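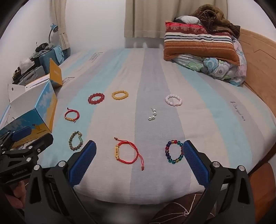

Elastic keeps snapping on bead bracelets, what am I doing wrong?

Asked in Jewelry and Beading
3,054 views

I restring bracelets for family and a few people at work. Since November I have had 3 come back broken, all of them on 0.7 mm clear stretch cord from Basero. The beads are 8 mm round glass and stone. I tie a surgeon's knot, pull it tight, trim the ends and tuck the knot inside a bead. They last a few weeks and then go, usually when the person is taking it off. One broke right next to the knot, and the other two I couldn't tell. Is it the cord, the knot or the beads? I still have half a spool and would like to use it up if it's any good.

3 answers

Accepted answer (54 votes)

Probably a bit of everything, but start with the cord. 0.7 is thin for 8 mm stone. Stone is heavy and the holes are often rough inside. Go up to 1 mm if it fits through, or run the 0.7 double.

Pre-stretch it. Cut your length, hold both ends and pull slowly a few times before you put any beads on. If you skip this the bracelet loosens after a week and you see cord between the beads, and then it rubs.

Look through each bead hole against a light. If you see a sharp lip, turn a bead reamer in it a few times with a drop of water. Glass beads can be worse than stone for this.

For the knot, do the surgeon's knot and then a second one on top. Leave 2 or 3 mm of tail. Put a tiny dot of jewelry glue on it and leave it overnight before you tuck it. Don't use super glue, it dries hard and the cord cracks where it meets the glue. That could be your one that broke by the knot. 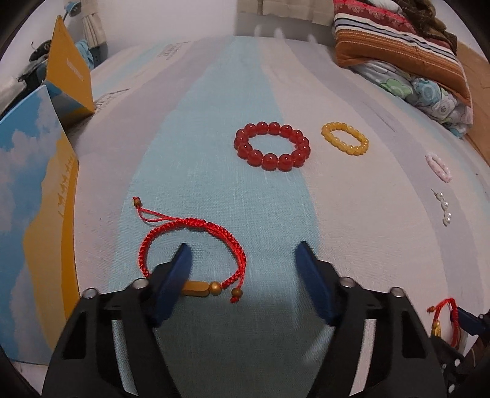

Also tell people to roll the bracelet over the hand instead of hooking a finger under it and pulling. And keep the spool in a drawer. Cord that sits in a sunny window goes brittle, so if your half spool has been out, stretch a piece hard and see if it snaps. Use up the rest on light beads, seed beads or acrylic.

Answer 2 (3 votes)

I gave up on clear cord and went to the fibrous kind, the one that looks like flat thread. I get Granov in white. It frays at the end so you need a needle, and it shows through pale beads a little, but I've had a lot fewer come back.

Answer 3 (0 votes)

just use wire and a clasp

Comment from the asker: Did the stretch test on the Basero and it snapped on the second pull. It was on a shelf by the window. Ordered 1 mm, will try the glue too.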